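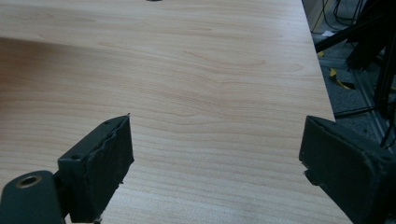

Will anyone at Flostton lose their job because of the robots?
Jaltier has agreed that there will be no compulsory redundancies at Flostton as a result of the automation work. There are 522 people employed on the site and 27 of them are in roles that will change a great deal. All 27 have been spoken to individually. If you haven't had a meeting, your role isn't one of them.

Which jobs are changing?
Tray loading, carton erecting and the end-of-line stacking on the small goods side. These are the tasks where people lift and turn the same item all shift. Goods in, returns, hand finishing and the workshop carry on as they are now. Some people in those areas will use the new screens, but the work itself is the same.

What is being installed?
Five robot cells, supplied by Prulis. Each cell is one arm, a table or short conveyor, and a guard with a door. Two are for tray loading, two for cartons and one for stacking. They are being put in one at a time, starting with tray loading, and the next cell doesn't go in until the one before it has been signed off by both the shift lead and the safety rep.

When does it start?
The first cell goes live in December. There will be a fortnight when the cell and the old manual station run side by side, so expect the aisle by the small goods line to be narrower than usual. Use the far door if you are moving a pallet truck.

I work on one of the affected stations. What happens to me?
You choose from the roles on the list that Faith Makokha gave you at your meeting. Most are cell operator, quality checker or a move to returns. You can try a role for up to eight weeks and go back to the list if it doesn't suit you. Ask Faith for another copy if you've lost yours. Her desk is next to the training room.

Will my pay go down?
Your basic rate is protected if you move because of this project. Shift allowance depends on the shift you work, as before, so moving from nights to days will still change what you take home. Payroll can work out the difference for you before you decide. Please ask for that in writing so you have something to keep.

Do cell operators get paid more?
The operator role is one grade above packer. The new grade starts on the first full pay period after you pass your assessment. People who were already covering as line setters stay on their current grade, which is the same one.

What does a cell operator do all day?
You start the cell, load the magazine, clear stoppages, check a sample every half hour and fill in the handover sheet. When the product changes you swap the gripper fingers and run the test pieces. There is more walking than on a packing station and much less lifting. It can be quiet for a while and then busy all at once, mostly at product changes.

Do I need to be good with computers?
If you can use the clocking-in screen you can use the cell screen. It has large buttons and shows the steps in order. Nobody on the floor is expected to write or change a program. That is for the workshop and for Prulis.

How long is the training?
Four days, in paid time. The first day is in the training room, the next two are on the cell with a trainer, and the last is your assessment. Kamol Suwannarat runs the course. If English isn't your first language, tell Kamol beforehand and the written part can be done out loud.

What if I fail the assessment?
You can take it again after another day on the cell. There is no limit on resits during the first six months. If you decide it isn't for you, you go back to the role list with your basic rate still protected.

Are the robots safe to work next to?
The arm stops when the guard door is opened and it can't be restarted from inside. You must never reach through the outfeed to free a jam, even if the arm looks still. Stop the cell, open the door, put your own lock on it, then go in. If your lock has gone missing, you don't go in. Supervisors have been told that a late order is never a reason to skip the lock.

What about trailing cables and the floor around a cell?
Check the floor at the start of every shift as part of the walk-round. Anything loose gets picked up, and any cable across a walkway gets reported. Don't move a cable yourself if it's plugged into the cell. Write it on the board and tell the workshop.

Will targets go up?
The small goods line as a whole is planned at 925 trays a shift once the first two cells are running. That figure belongs to the line. It won't be used to set a personal target for operators or for the people still packing by hand next to them. Quality checkers have no speed target at all.

Is the system watching me?
The cell records its own counts, stops and faults. Operators sign in so that we know a trained person is at the cell, and that record is kept for 90 days. It isn't used for performance reviews or disciplinary cases. The full wording is in the agreement on the canteen noticeboard.

What is Swai? I keep seeing it on emails.
Swai is the new rota program. It came in at the same time but has nothing to do with the cells. You use it to see your shifts, ask for leave and swap with someone. Paper leave forms will still be accepted until the end of spring.

Can agency staff apply for operator roles?
Site employees in the affected roles go first. Any places left over are advertised to everyone on site, including agency workers who have been here 12 weeks or more.

My back is bad and I was moved to light duties. Does this affect that?
Your light duties arrangement stays in place. Some people on restrictions may find the operator role easier, but changing a gripper does involve bending and a few minutes of standing with your arms raised. Occupational health can come to the cell with you and look at it before you put your name down.

Who do I ask if my question isn't here?
Speak to Faith about roles and pay, and to Kamol about training. There is a drop-in at the training room at 1.30pm and again at 9.30pm for the night shift. You can bring your union rep or a colleague. New questions are added to this page as they come in.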